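**Werkbuch Groseseo, Mai 2023**
Thema: Anordnung auf dem kleinen Tablett, zweite Runde

Angefangen mit Aufräumen. Die Kiste von der ersten Runde stand noch ungeöffnet im Regal, und auf dem Deckel war meine eigene Schrift vom März, die ich nur halb lesen konnte. Drin waren die Becher, die Löffel, zwei Tabletts mit einem Kratzer und der Lappen, den ich damals gesucht habe. Die Tabletts mit Kratzer habe ich auf die Seite gelegt — sie sind zum Probieren gut, aber zum Messen nehme ich sie nicht, denn auf dem Kratzer bleibt der Becher beim Schieben hängen.

Für die Kollegen, die erst jetzt dazukommen: Es geht in Groseseo um ein Gedeck für eine Person, das im Haus Giststead vom Wagen auf den Tisch kommt. Das Tablett soll so gedeckt sein, dass man es ohne Umstellen benutzen kann. In der ersten Runde hatten wir den Teller in der Mitte, den Becher links oben und das Besteck auf beiden Seiten, wie zu Hause. Das sieht schön aus und ist auf einem kleinen Tablett leider nicht gut. Links vom Teller blieb so wenig Platz, dass das Besteck halb auf dem Rand lag. Es rutschte dann bei jedem Anheben unter den Teller, und wenn man es herausziehen wollte, kippte der Teller.

Neue Anordnung, die ich „Teller links" nenne:

- Teller ganz nach links, er darf bis in die Mitte reichen.
- Becher in die rechte obere Ecke.
- Alles Besteck auf die rechte Seite, unter den Becher, Stück neben Stück und senkrecht.
- Löffel mit der Laffe nach oben, also weg von der Person.

Das Wort „Laffe" habe ich erst nachschlagen müssen. Gemeint ist der runde Teil vom Löffel. Im Protokoll der ersten Runde steht bei mir überall „Löffelkopf", das bitte so verstehen.

Die Abstände: Zwischen Tellerrand und erstem Besteckteil habe ich auf meinem Messblatt 26 mm eingetragen. Das ist knapp, aber ein Finger geht dazwischen, und mehr gibt das Tablett nicht her, solange wir bei diesem Teller bleiben. Mit dem kleineren Teller wäre es bequemer. Der kleinere Teller ist aber für eine Hauptmahlzeit zu klein, das haben wir schon im März besprochen und ich möchte es nicht noch einmal aufmachen.

Zu den Farben. Das Tablett ist hellgrau, und ich habe dazu den lachsrosa Teller und den gelben Becher genommen. Auf dem hellen Holztisch ist das Grau ruhig, und Teller und Becher findet man sofort. Der orange Griff ist ebenfalls gut zu sehen. Schwieriger ist der Edelstahllöffel: Metall auf Hellgrau, bei Licht von der Seite verschwindet er fast. Ich notiere das als offenen Punkt und schlage vor, dass wir auch beim Löffel einen farbigen Griff probieren. Golestani hat im Katalog drei Farben, davon ist das Grün zu dunkel und das Blau nur in großer Menge zu bestellen. Bleibt Orange. Ob zwei orange Griffe nebeneinander dann verwechselt werden, weiß ich noch nicht.

Das Tablett selbst: runde Ecken, erhöhter Rand. Der Rand ist wichtig, er hält den Becher in der Ecke, wenn man etwas schief trägt. Ich habe den Becher mit Wasser gefüllt und das Tablett im Flur auf und ab getragen, zuerst vorsichtig und dann so, wie man wirklich geht, wenn man es eilig hat. Verschüttet habe ich beim ersten Mal an der Tür. Danach den Becher nur noch bis zwei Finger unter den Rand gefüllt, und es ging. Wer den Versuch wiederholt, soll bitte den Lappen mitnehmen.

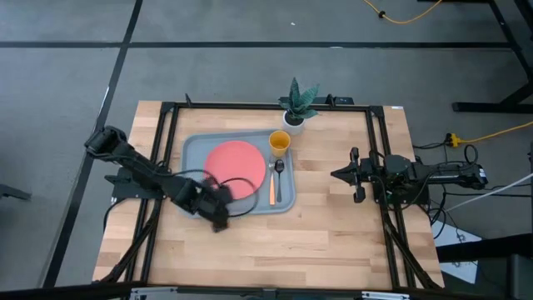

Aus der Küche von Giststead kam auf unseren Zwischenbericht der Einwand, der Becher gehöre nicht in die hintere Ecke, denn dort müsse jede Person über das Essen oder das Besteck hinweggreifen, und mit einem weiten Ärmel sei die Soße dann schnell am Ärmel. Man solle es bitte auch einmal mit dem Becher vorne rechts versuchen und das Besteck dafür nach hinten legen.

Ich habe das versucht. Der Einwand mit dem Ärmel ist richtig, ich habe es mit meinem Arbeitskittel nachgemacht und der Ärmel hat den Teller berührt, allerdings nur dann, wenn ich mit der linken Hand greife. Mit rechts komme ich am Teller vorbei. Der Becher vorne hat ein anderes Problem: Er steht genau dort, wo man das Tablett anfasst. Zweimal habe ich ihn mit dem Daumen angestoßen, einmal ist er umgefallen. Er war zum Glück leer. Und das Besteck hinten findet man schlecht, wenn man sitzt, weil der Becher davor steht.

Ich bleibe also vorläufig bei der Ecke oben rechts. Für Personen, die links greifen, müsste man alles spiegeln, also Teller rechts, Becher links oben, Besteck links. Das ist auf dem Tablett kein Problem, es hat keine Vorder- und keine Rückseite. Ein Problem ist es in der Küche, wo dann zwei Sorten Tabletts auf denselben Wagen kommen und jemand wissen muss, welches für wen ist. Ich habe einen farbigen Punkt am Rand vorgeschlagen. Antwort steht aus.

**Höhe im Wagen.** Der Wagen von Foltar hat zwischen zwei Schienen 136 mm. Der Becher passt darunter, auch mit Deckel. Eine kleine Vase passt nicht, und auch keine Topfpflanze, das wurde nämlich gefragt. Grün gehört also auf den Tisch und nicht auf das Tablett. Die Pflanze mit den steifen, spitzen Blättern im weißen Topf steht bei uns hinten am Tischrand, ganz außerhalb vom Tablett, und dort kann sie bleiben. Ich finde, ein Tisch sieht mit einer Pflanze gleich weniger nach Kantine aus. Für Giststead würde ich eine Sorte nehmen, die man selten gießen muss.

**Gewicht.** Ich habe leer gewogen, also ohne Speise und ohne Wasser, und komme für Tablett mit komplettem Gedeck auf über 500 g. Das ist weniger, als ich gedacht habe. Einmal habe ich die Waage vergessen auf null zu stellen, diese Zeile ist im Messblatt durchgestrichen. Bitte nicht wieder abschreiben.

**Bestellung.** Das Angebot von Golestani liegt jetzt vor, 2.126 Euro für den ganzen ersten Satz, Lieferung frei Haus. Im Angebot fehlt der Satz Deckel. Ich habe zurückgeschrieben und gefragt, ob die Deckel vergessen wurden oder extra kommen. Außerdem steht bei den Tellern „rosé", und ich möchte vorher ein Muster sehen. Unter „rosé" habe ich schon einmal etwas bekommen, das beinahe weiß war, und ein fast weißer Teller auf dem hellgrauen Tablett hilft niemandem, der schlecht sieht.

Noch zum Spülen, das gehört eigentlich in das andere Heft, aber dort ist keine Seite mehr frei. Die gelben Becher aus der Kiste haben nach vielen Durchgängen innen einen matten Ring bekommen. Er geht mit Essig nicht weg. Er stört beim Trinken nicht, aber er sieht schmutzig aus, und die Leute geben den Becher dann zurück. Ich stelle einen davon neben einen neuen auf die Fensterbank, damit man vergleichen kann. Bitte stehen lassen.

Offen:

- [ ] Löffel mit farbigem Griff besorgen, ein Stück genügt
- [ ] Gespiegelte Anordnung mit jemandem testen, der wirklich Linkshänder ist (ich bin es nicht und mache es falsch)
- [ ] Foltar fragen, ob es die Schienen auch mit Stopper gibt — die Tabletts wandern in der Kurve nach vorn
- [ ] Muster vom Teller abwarten, erst dann unterschreiben
- [x] Kiste neu beschriften, diesmal lesbar

Nachtrag am selben Nachmittag: Die Sache mit dem Abstand habe ich noch einmal mit Handschuhen geprüft, wie sie in der Ausgabe getragen werden. Mit dem dünnen Handschuh nimmt man den Löffel ohne Mühe auf, mit dem dicken schiebt man ihn zuerst gegen das Nachbarteil und dann beide gegen den Rand. Man bekommt ihn trotzdem, es dauert nur länger. Die Werte trage ich in das Messblatt ein, Spalte „Handschuh", zweite Seite unten.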